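# Chapter 5: Getting a Grip

In the last chapter your team wrote a program that moved the arm to a point on the bench and back again. In this one you will pick something up. By the end of the chapter you should be able to:

- explain the difference between opening width and grip force
- choose a finger shape to suit an object
- keep a test log that another team can follow

You will need the arm, your logbook, a steel rule marked in millimetres, and the box of test objects from Chapter 4.

## 5.1 The Skivell project

The worked example in this chapter comes from a student project called Skivell. The team entered it in the Prunness Challenge, where each arm had to clear 29 kitchen items from a bench. Their team leader, Kittipong Suksawat, kept the log. In the first round of 50 practice picks, the arm dropped 23. Most of the dropped items were smooth and curved, so the team went back to the fingers before they changed any code. 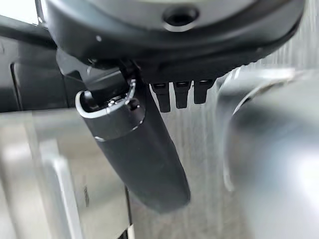
Finger shape decides where a gripper first touches an object. A finger with a sharp corner can tip a light cup over before it closes. A rounded one will slide a little and settle against the side. The long grey finger under the Skivell housing narrows to a rounded tip, and it hangs from an angled bracket with a small pin or bolt head at the joint. Look at the metal surfaces behind it as well. Shiny steel and glare make it harder for a camera to find the edge of an object, so allow for this when you plan your tests.

### Before you start

Sketch the finger on your own gripper from the side. Mark the joint, the tip and the place where you expect it to touch a drinking cup. Leave room beside the sketch for your results from Activity 5.1.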